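1/ Spent most of May chasing one bug on the Pallard board, so have a thread. Our UART link to the Gidia sensor dropped a byte every so often. Simulation was clean, every single time!

2/ I blamed the cable first (I always blame the cable). Swapped it, moved to a chair by the window, ran the test again. 91 passes in a row, then a dropped byte. Lovely.

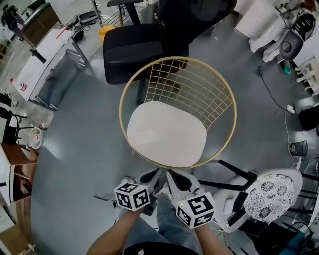
3/ So I put a logic analyser core inside the FPGA, 400 samples deep, and triggered on the framing error. Two evenings of squinting later: the receive line was going straight into my state machine with no synchroniser on it. Two flip-flops. I'd left out two flip-flops!

4/ Added them, rebuilt, left it going overnight. No errors by breakfast.

5/ Next up is the Darar board, same receiver block, so I'm off to check that one before lunch. If you've got a favourite clock crossing checker, please shout, I'm still doing it by eye.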